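Notice to Members Concerning the Replayed Fixture

A short story

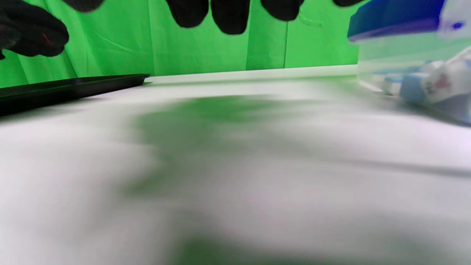
A hand in a black knit glove.

The Fusgate and District Football Association advises members that the fixture between Remel Rovers and Zodau Athletic, abandoned in the eighty-eighth minute on account of fog, has been replayed in accordance with the rules of the competition. The Association further advises that the result of the replay is, at the time of writing, not available.

Members will recall the circumstances of the original match. Zodau led by a single goal when the far end of the ground could no longer be made out from the centre circle. The referee consulted both captains, waited the prescribed interval and brought the players in. All were accounted for with the exception of the Remel goalkeeper, who had not heard the whistle. The Remel bench assured the referee that he would be along shortly. The dressing room was kept open for him until the lights were turned off.

It is the practice of the Association to issue no comment on matters before the disciplinary panel. The panel, however, has declined to hear the matter, having found that a player who remains at his post after a match has been abandoned commits no offence under the present rules. Rule 7 requires a goalkeeper to defend his goal until play is stopped. It does not say by what means he is to be told.

The replay was set down for the same ground in December. Remel Rovers submitted a team sheet with the goalkeeper's line left blank. When asked to complete it, the club replied in writing that the position was already filled. The Association accepted the sheet, there being at that time no provision under which it could be refused.

The attendance was 771, a record for the ground in winter and a credit to both clubs. Supporters travelling from Igwe were delayed by the closure of the lower road and were admitted at half-time without charge. The weather at kick-off was clear. Fog was reported at the river end shortly afterwards and advanced as far as the penalty area, where it stayed.

Zodau Athletic had the better of the first half. Their centre forward was put through on two occasions and on each occasion shot from close range. The ball was returned to the field of play by a long throw to the right wing, accurately delivered. The forward stated afterwards that he had seen a pair of gloves. He was unable to assist the match officials further, and asked to be moved to the left for the remainder of the game.

At half-time the teams were required to change ends. The Association wishes to record its appreciation of the conduct of the home spectators, who fell silent without being asked. The fog lifted from the river end during the interval and was observed to settle at the other. The referee inspected both goals, pronounced himself satisfied and restarted play at the proper time.

Remel equalized after an hour from a corner. There was no further scoring. On completion of ninety minutes the referee looked to his watch, then to the fog, and was seen to hesitate. He has since explained to the Association that he had refereed for many years and had never before considered what it was he did to people when he blew the whistle. He blew it three times. He then walked the length of the field and blew it again, a good deal more quietly, at the edge of the six-yard box.

His report states that a voice asked him for the score. He gave it. The voice asked whether there was to be extra time.

The competition rules provide that a replay which ends level shall proceed to extra time, and the referee, having no discretion in the matter, said that there was. The players were recalled. Play resumed under lights and had not been concluded when the last bus departed for Igwe.

Members holding tickets for the next round are asked to retain them. The ground remains open at the usual gate, and admission is free to those who wish to stand behind the goal. Warm clothing is recommended. Spectators are reminded that whistles may not be brought into the ground - this applies to children's toys also - and that any ball leaving the field should be thrown back promptly, toward the fog, where it will be collected.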